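Quiet Hours Are a Scheduling Problem

Most complaints about hostels are complaints about noise, and most replies to them come down to "what did you expect?" I have stayed in enough dormitories to think that reply is lazy. Noise in a shared building is a matter of layout, staffing and timing, and the operators who treat it that way run better hostels than the ones who tape a sign to the stairwell.

I spent 4 weeks in September moving between dorm beds, three of those weeks working remotely during the day. The two places I stayed longest were Plirneck and Sivitz. They charge nearly the same rate, sell to the same kind of guest, and both describe themselves as social. Plirneck has a bar on the ground floor with dorms directly over it. Sivitz has a bar on the roof, with two floors of private rooms and storage between it and the dorms. I slept badly in the first and well in the second, and the guests in the second drank at least as much.

The usual tool is the quiet hours rule. At Plirneck it began at eleven. The bar closed at midnight. For an hour every night the house was in breach of its own rule, and the guests noticed. Once people see that a rule is not applied at eleven, they have no reason to think it applies at two. I asked the night clerk, Mbali Xaba, whether the two times could be matched. She said she had raised it and been told that the rule was there for the booking sites, where a listed quiet period brings in a certain type of traveler. It also brings in that traveler's review, usually a week later.

Matching the hours costs nothing. If the bar makes its money between eleven and midnight, move the quiet period to half past twelve and print that on the listing. A guest who needs to be asleep by eleven will book elsewhere, and both sides are better off for it.

The second problem is arrivals. A late bus is the most predictable event in budget travel, and hostels handle it as though it had never happened before. The guest comes in at one in the morning, is given a bed number, and then has to find that bed in the dark, make it up, open a locker with a steel door and dig out a toothbrush. I have done this to other people and had it done to me. At Sivitz the beds were made up in advance and late arrivals were grouped in one dorm near the front desk, room 304. If you had given an arrival time after ten, you went there. The people in 304 woke each other up, but the rest of the floor slept through it.

Jawad Butt, who managed the place while I was there, told me the idea came from looking at the booking sheet one slow afternoon. The information was already being collected. The form asks for an arrival time, and most hostels use the answer for nothing except deciding whether to keep someone at the desk.

I should deal with the objection that all of this makes a hostel into a cheap hotel. A friend I met on the Kruger leg of an earlier trip holds this view firmly. His argument is that bad sleep is part of the price, and that a building where everyone is comfortable is a building where everyone stays in bed with a phone. I have some sympathy for this. The dullest place I have ever stayed was Vameo, which had pod beds, blackout curtains and keycard doors on every corridor. I was there for three nights and did not learn a single name. The common room had seats for 100 people and a vending machine.

But Vameo was dull because it gave people no reason to leave their pods. There was no kitchen worth using, no shared meal and no bar. The curtains were not at fault. Sivitz had thick curtains too, and its roof was full every night – partly, I suspect, because the guests had slept the night before.

Earplugs come up in every discussion of this kind. I carry them. They cut out conversation fairly well and do very little against bass, which travels through the bed. A bag of 200 pairs behind the desk is a decent gesture, and Plirneck had one. It is also an admission that the building has a fault the owner knows about and has decided to pass on to the guest.

What I would like to see on a listing is plain information: which floor the bar is on, which floor the dorms are on, when the music stops, and where late arrivals are put. 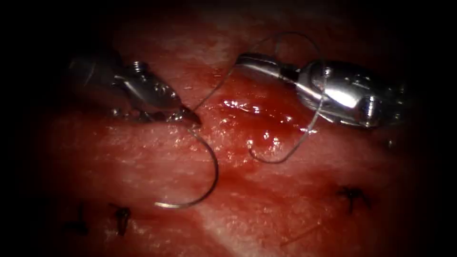 Booking sites have a field for whether towels are included, so they could find room for those as well. Until they do, I will keep writing to the front desk before I book, and I will keep treating a vague answer as a no.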